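Skurkiten chassis restoration: progress report to the Mateos Fund
Sep 8, 2021 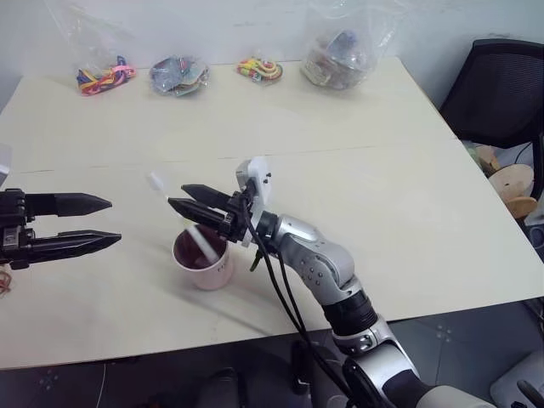
A pink cup on the tabletop.

14 shares | 2 comments

Prepared by Zainab Okafor for Yoga Ginting, grants officer. Covers the second stage of work on the Skurkiten hillclimb car, chassis and running gear.

Summary

The frame is straight and back on its axles. The engine is behind schedule by one stage. Spending is within the grant, and no change to the total is requested. A transfer between two budget lines is requested under Budget.

Chassis

The frame was stripped and set up on the surface plate at Zarnadska in the first week of the stage. Both side rails were bowed outward at the rear spring hangers, the left more than the right. Efe Isah traced the bow to a later crossmember, fitted when the car was converted for road use and made too long for the gap. It was removed and a new one made to the original pattern, using the rivet holes still present in the rails. All 165 rivets in the frame were checked by sound and by eye. Those that failed were drilled out and replaced hot.

Front axle beam: crack tested, no indications. Kingpins and bushes renewed.

Rear axle: the casing is sound. The crown wheel has wear on the drive side but will be reused. The pinion bearing was noisy and has been replaced. Half shafts are original on the right and a later replacement on the left – the two differ in spline fit, and a matching pair has been ordered from Dodisar.

Brakes

The drums were skimmed and the shoes relined. Cable runs follow the factory layout as far as it can be read from the brackets. The compensator was missing when the car was bought and has been made new from a drawing lent by Kayode Danladi, who owns the only other surviving chassis. His drawing shows two lever ratios with no note of which was used for hillclimbs. We have made the shorter one and can change it without disturbing the shafts.

Engine

The block was pressure tested and leaks between cylinders two and three, low down on the exhaust side. Stitching was quoted and accepted. The foundry that was to cast the new water jacket plate has moved our job back, so assembly cannot start before November. The crankshaft has been ground and balanced. Rods are being weighed in pairs. The supercharger has not been opened in this stage.

Budget

Machining is under its line and castings are over. We ask to move 200 dollars from machining to castings. Parts, labor and transport are as forecast. Receipts are filed by job number and can be sent on request.

Next stage

Yakubu Tijani will take over the engine when the block returns. Planned work is the block repair, trial assembly of the bottom end, opening and measuring the supercharger, and fitting the new half shafts. The radiator core will be sent out in the same period. The body frame stays in store until the engine mounts are settled – the bulkhead position depends on them.

Open points

Wheel size. The car came with 19-inch rims, and the spare carrier fits a larger wheel. A decision is needed before tires are ordered.

Rev counter drive. Ratio unknown.

2 comments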